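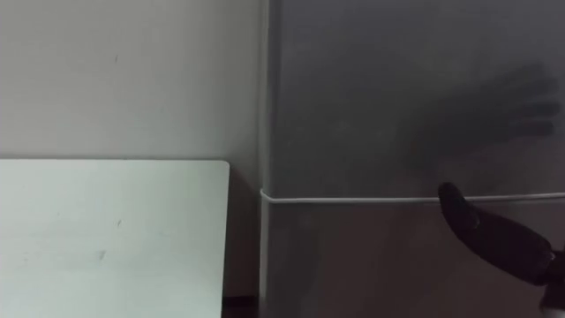

You'll never get it to do the fridge, according to the first message that landed when I told our workshop's group chat what I was planning. Start with a light switch, the message went on, or a door with a proper handle on it, because a fridge fights back.

27th April
By the author

I ignored the advice, of course. I'd been building the arm since January at the shared workshop behind the old tyre place, and I'd had enough of light switches (we'd done one, it was fine, everybody clapped and went back to their soldering). What I wanted was a robot in my own kitchen that could put a finger to the seam between two fridge doors and get one of them open. No handle tied on with string, no bright stickers to aim for. Just the fridge as it came out of the shop, dark grey and completely uncooperative!

The project is called Ayaaba, and it has eaten most of my autumn. The arm runs on a controller board called the Clidar, which I bought second-hand with a bag of mystery screws, and the fingers are driven by Prendard motors, the small ones that whine a bit when they're under load. The hand has black fingers and white joints. I'd love to tell you I chose the colours, but the white filament was on the workshop shelf and the black was on special.

Getting it home was its own adventure. We dragged the base up my front steps on a trolley with one bad wheel, and then I spent a whole evening finding out that my kitchen floor slopes. At the workshop everything is bolted down and level. At my place the arm would line up beautifully and then sit a whisker low, every single time, and I'd be lying on the lino with a bit of folded cardboard trying to work out which corner was the guilty one.

The seam itself is a lovely target, I'll give it that. It's a thin white line on a dark door and the software picks it out without any fuss. Shadows are another matter. With the kitchen light on, the hand throws a big soft shadow onto the upper door, fingers and all, and for a while the Urnard (that's the bit of software that decides where the edges of things are) was terribly keen on it. It would creep towards the shadow, the shadow would move, and off it would go again like a cat after a torch beam. I fixed that by collecting pictures of the door in every sort of light I could manage, 3,000 of them by the end, including a batch I took in my dressing gown before work.

Then there's how hard to push. Too gentle and the fingertip just skates along the door. Too firm and the motors sulk and shut themselves off, and you wait for them to cool down before you can have another go. I rewrote that part of the code 9 times. The version I've kept moves in slowly until it feels the door, stops, and only then starts working the tip up to the seam. It's painfully slow to watch. My kettle boils faster.

I gave myself 100 tries to get it settled and kept the tally in a school exercise book on the bench. The first page is mostly crosses. There's a nice run of ticks in the middle, then a miserable stretch after I swapped the rubber on one fingertip for something grippier, which grabbed the door beautifully and wouldn't let go of it. The old rubber went back on that same night.

Cost-wise I've been fairly good. The motors were the big spend, and 4 of them have already been replaced, two through my own impatience with a screwdriver. If you're thinking of having a crack at something similar, buy spares in the first order and save yourself the postage.

I still owe the group chat a proper video. Before that I want to redo the cable run along the forearm, which is held on with electrical tape at the moment, and find a better foot for the base than cardboard. After that it's on to the lower door, all the way open, with a full drawer of frozen peas behind it.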